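About Us

Gikano – Language and Sewing School in Bramcombe

Welcome to the page of our school. Many people write to us and ask who we are, how the school began and why we teach two things which do not look like they belong together. I try to answer these questions here. My name is Eirlys Cadwaladr and I am responsible for the school together with Nia Wogan, who teaches the sewing and pattern courses. I take care of the language courses and of the office.

How we began

The school was opened in a former shoe shop on Thaler Street. At that time I was giving evening lessons to people who had recently moved to Bramcombe for work. Most of them already spoke some of the language, but they had few occasions to use it. They worked with colleagues from their own country, they shopped without speaking to anyone, and in the evening they went home. My lessons were the only hour in the week when they had to make full sentences.

Nia rented the back room of the same shop. She was repairing clothes and making alterations, and she had two students who wanted to learn the trade. The wall between us was thin. My students heard the machines and hers heard our grammar. One evening in February the heating in the front room stopped, and we moved all the chairs to the back. My class sat between the cutting table and the ironing board, and after a short time everybody was asking Nia what she was doing and what each thing was called. They spoke more that evening than in the whole month before it.

After this we made a plan for a common course. It had six students, and we prepared it with great care and also with many mistakes. The first lesson was much too long. We had also believed that beginners in sewing would like to start with a cushion cover, but they all wanted to shorten their own trousers. So we began with trousers, and we still do.

The name

Gikano is a word that one of our first students used for the sound of an old sewing machine when the belt is too loose. He said it was not a real word, also not in his own language. We needed a name for the form at the town office and we wrote this one. People often pronounce it with the weight on the last part. We say it with the weight on the first part, but we answer to both.

What we teach

The language courses are in four levels, from complete beginners to people who need the language for an office or for further study. A group never has more than 12 people. In each lesson there is time for speaking in pairs, time for reading and a part for writing by hand. Some students are surprised by the handwriting. We keep it because many forms in this region must still be filled in with a pen, and because a person who writes slowly also sees his own mistakes.

The sewing courses have three levels. In the first one you learn to thread and clean the machine, to sew a straight seam, to make a hem and to put in a zipper. In the second one you learn to read a paper pattern and to change it for a body which is not the same as the body in the drawing. The third level is for people who want to take paid work, and it includes pricing, how to speak with a customer and how to say politely that a coat cannot be saved.
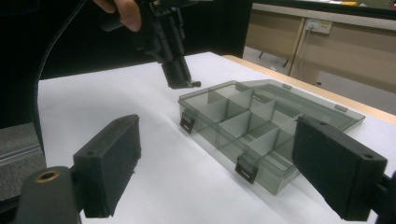

The common course, which we call Words and Thread, is still the one with the longest waiting list. It runs in the evening from half past six. The students receive a small vocabulary sheet before each lesson, and during the sewing they are asked to use only the language of the course. Nia is quite strict with this. If somebody asks for the scissors in another language, she continues with her work as if she heard nothing. The students find this funny in the first week and annoying in the second, and after that they ask correctly.

We also prepare people for the regional language certificate. The examination itself does not take place with us. You have to travel to Hotavville, which is 38 minutes with the train if you take the direct one. Before every examination we go there once with the whole group, so that they know the building and the way from the station. Being nervous about the road is not useful when you are already nervous about the listening part.

Our teachers

Besides the two of us there are five teachers, all of them on a regular contract. Three teach language and two teach sewing. Every new teacher first sits as a student in a course of the other kind, so the language teachers have all sewn an apron and the sewing teachers have all taken a grammar test. I made an apron too. The pockets are not at the same height, and it hangs in the office where visitors can look at it.

I myself learned this language as an adult, and you may notice it when you read this page. A friend offered to correct the text to make it sound like it was written by a native person. I thanked her and decided to leave it mostly as it is. Our students should see that one can run a school and write letters to the bank with a language that is good enough, and that it continues to become better.

Our students

The youngest student in this year is 17 and the oldest says that she prefers not to tell. Since we opened, 2593 people have finished a course with us. Some of them took only one course and we never saw them again, others come back each autumn. Several former students have opened their own alteration shops in the region, and one of them now does the repairs which Nia has no more time for.

We do not give grades in the normal courses. At the end there is a conversation of fifteen minutes with the teacher, and the student receives a written page about what goes well and what needs more practice. If you need an official paper for your employer, please say it at the beginning and not in the last week.

The building today

We are still on Thaler Street, but we now have the floor above the shop as well. Upstairs there are three classrooms and a small kitchen. The sewing room is on the ground floor, because the big machines are heavy and the neighbors like to sleep. There is a step at the front entrance. If you use a wheelchair or come with a baby carriage, please ring at the side door, where the ground is flat.

You may bring your own sewing machine, but you do not have to – there is one for every participant. For the language courses you need only a notebook. The books stay at the school and can be borrowed over the weekend.

Prices and registration

The prices are shown on the page for each course. We have kept places at a lower price for people without work and for students under 20. You do not need to explain your situation in a long letter, one document is enough. Payment in monthly parts is possible for all courses, also for the short ones.

To register, write to the office or come by in the afternoon between two and five. For the language courses we do a short talk first to find the right level. It is not an examination and you cannot fail it. For the first sewing course you can register directly, and for the higher levels Nia would like to see one thing that you have made. It does not have to be beautiful, she mostly looks at the inside of it.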